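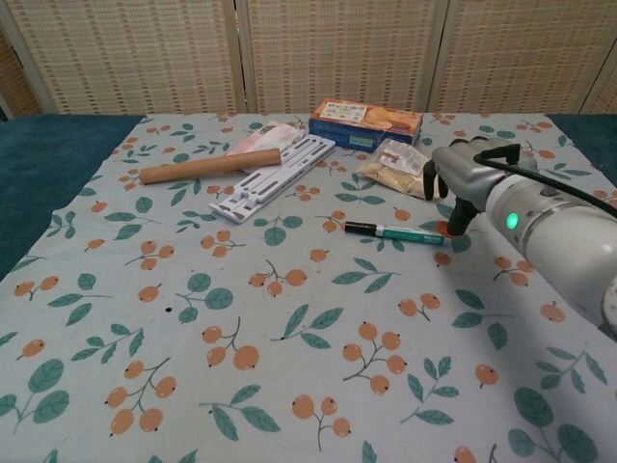 A berry-print cloth on the table, with a folding screen behind it.

Builders should tell us what's in the walls

22 September 2023

I have lived in the same house in Jidberg for most of my adult life, and I still don't know where half the pipes go. I know where some of them go, and I learned that the expensive way, with a drill in my hand and a towel around my feet. The plumber who came out that evening was kind about it. He asked if I had a drawing of the bathroom wall, and I laughed, and then I saw that he was asking a real question. He said he always asks. He said that in all his years of going into other people's houses he has been handed a useful drawing maybe a handful of times, and that one of those was on the back of a pizza box.

I have been thinking about that pizza box ever since. Somebody stood in a half-finished room, looked at the open studs, and thought that a person might want to know this later. It probably took five minutes. It very likely saved the next owner a whole wall.

So I would like to make a case, and I'll admit it isn't a glamorous one, for a simple rule. Before the drywall goes up on any new house or any decent-sized remodel, the builder should take a full set of photographs of every open wall, floor and ceiling, label them by room, and hand them to the owner with the keys. A tape measure should be held up in each one. The owner should keep the set and pass it on when the house is sold. I would be happy to see it written into the building code, though I'd settle for it becoming the ordinary thing that ordinary builders do.

When we had the kitchen and back bedroom redone by Entili, a small outfit on the north side of town, they did exactly this without my asking. I had gone with them mostly on price, if you want the truth, and on the fact that they returned my call. At the end of the job I got a folder with 300 photographs in it, sorted by wall, and a page of notes on what had been moved. The old gas line, for instance, which was capped and left in place behind the pantry. The blocking they put in behind the tile so that we could add a grab bar someday. The spot where the joists had been doubled up under the tub. I have opened that folder more often than I have opened any cookbook in the new kitchen, and I like to cook!

I asked the crew lead what it cost them to do it. He thought for a while and said the better part of a morning, mostly the sorting, and that he had put 400 dollars in the bid for it under "records," where I had apparently read straight past it. To put that beside something, the bill for my adventure with the drill came to more than that before anybody had so much as picked out a paint color.

Now, I know there are objections, and some of them are fair ones. A friend of mine who framed houses for a long time told me, over a very long lunch, that builders won't like it. Photographs can be used against you, he said. If there's a nail plate missing, there it is, forever, with your company's name on the folder. I understand the worry, and I don't think it's silly. People in the trades get blamed for plenty of things they didn't do, and a homeowner with a zoom button and a little reading behind him can be a trying sort of customer. (I have been that customer. I am sorry, Entili.) But a good record protects the careful builder far more than it hurts him. When a wall gets wet a few years on, he can show that the flashing was there and lapped the right way on the day he closed it up. Without the picture it's his word against a stain.

The other thing people say is that we already have plans, and the plans are on file. Well, go and look at yours sometime. I went down to the county office and paid for a copy of ours, and it was a lovely thing, beautifully lettered, and it showed a window where we have a chimney. Plans tell you what somebody meant to build. Then the lumber shows up short, or the duct won't fit past the beam, and a sensible person on the site makes a sensible change and gets on with the day. I don't fault anyone for that. I would only like to hear about it.

The same goes for materials. Last November I needed to match some siding on the garage, which had been put up by the people before us. I took a broken piece to Driltlow, the big lumberyard out by the highway, and the fellow at the counter turned it over a few times and said it might be one thing and it might be another. If it had been the one, he could have ordered me 8 boards and I'd have been done by the weekend. As it was, we guessed, and we guessed wrong, and the south side of my garage now comes in two widths. One line on a sheet of paper would have settled it. I notice that the paint people are ahead of everyone else on this. I found an old Claltis lid in the basement with the color, the room and the year written on it in pencil, and I could have kissed whoever left it there.

There will be a cost to doing this everywhere, and it will land on buyers in the end, the way costs do. If it added 500 dollars to the price of a new house I believe most families would never feel it, spread across a mortgage, and the ones who ever hang a shelf, chase a leak or move an outlet would get it back. Smaller jobs could be let off. I don't need an archive every time someone swaps a faucet.

For the rest of us, who live in houses that were closed up long ago, I'd suggest starting wherever you happen to be. If a wall is open for any reason, take the pictures before it's patched, and put the tape measure in. Ask the electrician to write on the panel door, in words you can read. I keep ours in a big envelope in the hall closet, along with the folder, the paint lid and a drawing of the bathroom wall that I made myself, once I was in a position to see it.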